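Fitting a Threaded Post to a Molded Plastic Base

Applies to: white ribbed bases with a molded socket collar and a plastic post threaded at the lower end 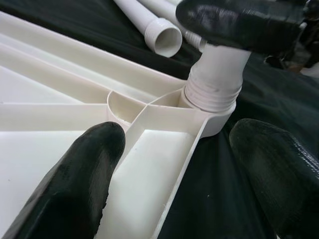

Hicham Kettani: Mine went in crooked twice before I noticed the first thread had jumped. Turning the post backward until it dropped fixed it. Please put that near the top.

The backward turn is step 4 below. It applies to screw-in posts only. Some posts of similar appearance are a press fit and have a plain end with no ridges. Do not try to screw those in.

What you need

The base, the post, a sheet of dark fabric large enough to lie under the whole base, a dry half-inch paintbrush, a soft cloth, a pencil and a small square. No wrench is used at any stage. A strap wrench is acceptable for removal.

Preparing the work surface

Spread the fabric on a table at a height where you can look straight down on the collar. Wrinkles do not matter as long as none of them sits under an outer wall of the base. A folded seam under one wall will tip the collar enough to mislead the squareness check. White plastic chips and molding flash are easy to find on dark cloth and close to impossible to find on a pale one.

Work at room temperature. A base brought in from a cold garage should stand for 30 minutes before assembly.

Cleaning the base

Set the base with the channels facing up. The raised walls form long troughs, and these collect grit, packing dust and trimmings. Brush each trough toward its open end. Curved ribs and cup-shaped pockets have no open end, so debris settles at the bottom; turn the base over and tap it with the flat of the hand.

Wipe the inside of the collar last. Use the dry cloth over one finger. Do not use oil, grease or furniture polish on the threads. Dish soap leaves a film and is no better.

Inspecting the post

Run a fingernail around the threads. You are feeling for flattened ridges and for a burr at the starting end. A burr can be pared off with a sharp knife held nearly flat. One flattened ridge in the middle of the band is usually harmless. Damage to the first full ridge is grounds for replacement.

Many plastic posts have a faint seam running lengthwise. It is a mold line and can be ignored, though it makes a convenient reference mark.

Installing the post

1. Press the base flat with one hand, close to the collar.

2. Hold the post near its upper end and lower it into the collar without turning.

3. Look along the post from two directions at right angles. Correct any lean.

4. Turn the post counterclockwise, with almost no downward pressure, until you feel it drop slightly. This is the start of the thread.

5. Turn clockwise with the fingertips only. The first full turn should need very little effort. If it binds, go back to step 4.

6. Continue until the post stops. Make a pencil tick on the collar in line with the seam.

7. Tighten by a further one-eighth turn and leave it.

A few ridges may still show above the rim of the collar when the post is fully seated. This is normal on many bases. Do not force the post down to hide them. An overtightened collar splits from the rim downward, and the crack cannot be glued reliably.

Checking for square

Place the square against the post with its stock on the table, clear of the fabric. Check in two directions. A small lean that stays the same when the base is rotated on the table belongs to the table. A lean that travels with the base means a crossed thread or a warped base.

Removing the post

Turn counterclockwise by hand. If it will not move, let the parts rest at room temperature and try again with the strap wrench low on the post, just above the threads. Check the collar for cracks before reuse.

Related
Leveling a ribbed base on an uneven floor
Press-fit posts: telling them apart
Removing mold flash from white plastic
Storing small threaded parts
Eltham stand, part 591: collar replacement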